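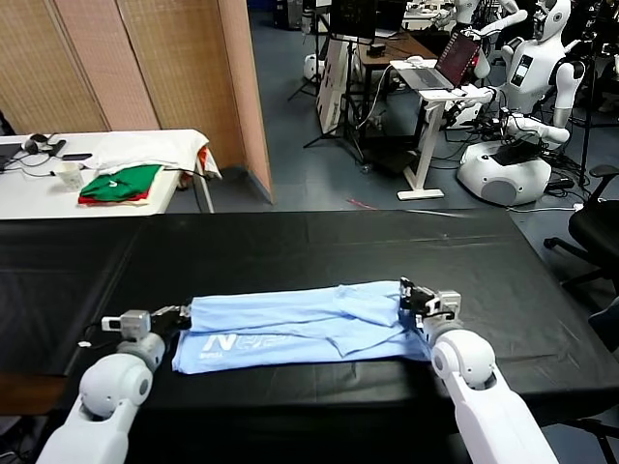 1 min read

Folding report, Brendthorpe robotics project

Our club set out to fold T-shirts with two arms, and I am still not convinced we can say it works. Over 23 trials on the light blue shirt, 7 ended in a fold we'd accept. The right gripper pinching one end is the step I trust least – a small bunch of fabric there and the strip goes crooked. Bakevex, our control script, logs a "success" either way. I would not show this at Tustton in November until we try other shirts.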